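Collecting Hand-Held Gripper Examples in a Home Kitchen
Project report, Prundville Technical College
Jul 13, 2026

9 min read

1. Background

Our project group wanted to train a small policy that picks up household items and puts them where they belong. We had access to one arm in the Lindgren lab, but it was booked most days, and every example recorded on it meant moving the arm by remote control. That was slow. In our first tests a single pick could take longer than setting up the objects for it.

We decided to collect the examples with hand-held grippers instead. A person holds one gripper in each hand and does the task at normal speed. A camera on each gripper records what the fingers are doing. The fingers close the same way the ones on the robot do, so the recordings can be used for training without the robot being there at all.

The software we used to sort and label the recordings is called Nurkix. It was written by last year's group and we made only small changes to it.

2. Place and objects

We worked in a real kitchen and not in the lab. The lab has plain benches and even light, and last year's policy did well there and badly everywhere else. The kitchen has a window, a lit doorway, dark appliances and shiny packaging, and the light changes through the day.

The objects were ordinary things: cartons, snack bags, a sponge, a cloth, small boxes. We wanted a mix of stiff and soft items. Stiff boxes are easy to grip but slide if the fingers come in at an angle. Bags and cloth change shape as soon as they are touched, and there is no single correct place to grab them. 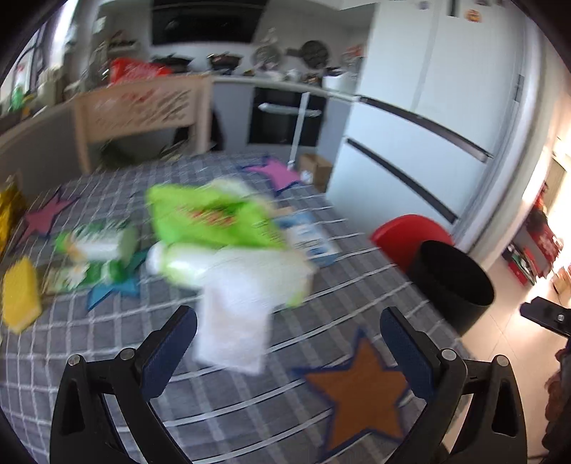
Cloth was the hardest item to record well. If the person moves at a natural speed, it smears across several images in a row and the labeling step cannot find its edge. If the person slows down, the motion no longer matches the rest of the set. We settled on normal speed for the reach and a slower lift. This helped some, but cloth still had the highest share of rejected clips.

The patterned surfaces were a choice we argued over. Grid lines and large stars make the background busy, and early versions of the detector marked star shapes as objects. We kept them because homes have patterned surfaces, and after retraining the false marks mostly went away.

3. Recording procedure

Each session used the same steps:

- Check that both cameras are recording and the clocks match.
- Open and close each gripper fully to set the width reading.
- Place the objects without lining them up.
- Do the task from start to end without talking or stopping.
- Mark the clip as good, bad or unsure before starting the next one.

A dropped item did not make a clip bad. If the person picked it up again and finished, we kept the clip and tagged it as a recovery. Clips were marked bad when a camera was blocked, when the width reading drifted, or when the person used a bare finger to help.

We changed the layout after every 3 clips. At first we changed it less often, and the policy learned to reach for one spot on the table no matter what was there.

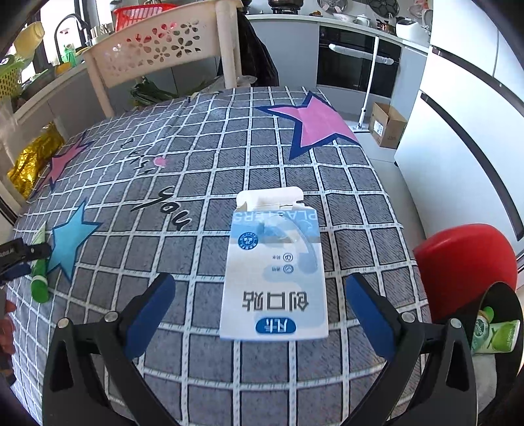
Figure 2. Box of adhesive bandages between the open gripper fingers, top flap open.

Small boxes gave us a different problem. An open flap can catch on a finger pad and turn the box. We recorded them with the flap open and closed, and in several directions, including upside down from the camera's point of view. Printed text on the packaging is not used as a label. The policy only gets the images, the finger width and the motion of the gripper.

4. Results

We recorded 3,652 clips in total. Of these, 603 were rejected, mostly for blocked cameras and for blur on soft items. The rest went into the training set.

We trained 2 versions of the policy. The first used all the good clips. The second left out the recoveries. The first version was better at trying again after a missed grip. The second was a little faster when nothing went wrong, but it often froze with the fingers half closed after a miss. We are keeping the first.

5. Problems and next steps

The finger pads wear down, and worn pads slip on glossy bags. We did not log when pads were changed, so we cannot say how much this affected the later clips. The next group should write it down.

Clock matching between the two grippers also failed a few times, and we had to line those clips up by hand. In August we plan to move to the Kastiteck timing board, which sends one signal to both cameras. We also want to record in a second kitchen with different counters, and to add items with handles.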